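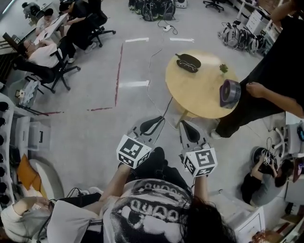

Our rules for hand-held gripper work fit on two sheets of paper, and most of them are about the room and the people in it. I am Gisela Yáñez, and I keep these rules for the group at Didenko. The first rule is that every gripper has its marker cube fixed on top before anybody lifts it, and that no sleeve, hair or cable may come in front of the cube. With one gripper in each hand, as the person in the white T-shirt has, this must be checked on the left and on the right separately. The fingers point forward and down to the floor while one is waiting, never towards a neighbour. Long hair should be tied back, and I repeat this one more often than all the others. The page is a gallery with few pictures and many words, I am afraid, but colleagues from other places have asked for our rules and so I put them together with the notes which we made in October.

Rule 1. Markers
A marker cube must be clean and flat on all its sides. If a corner of the paper lifts, we change the whole side and do not glue it again. Reto Koller tried with glue for one month and the edges became wavy, and after this the tracking lost the cube when it was turned quickly. Do not write on the black parts, also not with a pencil. Do not touch the printed sides with fingers which have hand cream on them.

Rule 2. Fingers and pads
The pads are looked at before each session. A pad with a cut goes in the box marked Kusard and a new one is put on. Both pads of a pair are changed together, even if only one is damaged. Opening and closing the gripper 2 times before the start is enough to feel if something is stiff.

Rule 3. The floor
Tape on the floor has a meaning, and it should be the same meaning for everybody. Red tape is a border: chairs, bags and drinks stay on their side of it. White tape marks a position, for example for a table or a chair. Old tape is taken away on the same day. Two layers of old white strips gave us a full afternoon of wrong positions in spring, and I would not like to have that again.

Rule 4. Cables
A power cable goes along the wall when the wall is near enough. When it must cross the floor, it lies flat, without loops, and the person who laid it tells the others where it is. Ville Lehtinen asks that no cable goes between a sitting person and their work, and we have accepted this as a rule too. Bags stay away from the power strip.

Rule 5. The table
Before recording, private things leave the table. Glasses, cups, telephones and plants are all private things. During a break they may come back. A fan may run in the break, but it is switched off for recording if there is paper, cloth or any light object in the task.

Rule 6. People
Anybody who sits in the room can be recorded, so anybody in the room has signed the form. This includes the colleagues at the desks, and visitors who come only for five minutes. Whoever says "stop" is obeyed, and does not have to give a reason at that moment. After 55 minutes of work with the grippers there is a break, because wrists become tired before one notices it.

Rule 7. The log
Each session has one line in the log: who, which pair of grippers, which task, what went wrong. "Nothing" is a permitted answer, but please write it. The sheet has 128 lines and when it is full it goes to Ingeborg Egger, who keeps the old ones.

The rules may be copied and changed. If you use them with the Joltent grippers, please note that Rule 2 was not written for them.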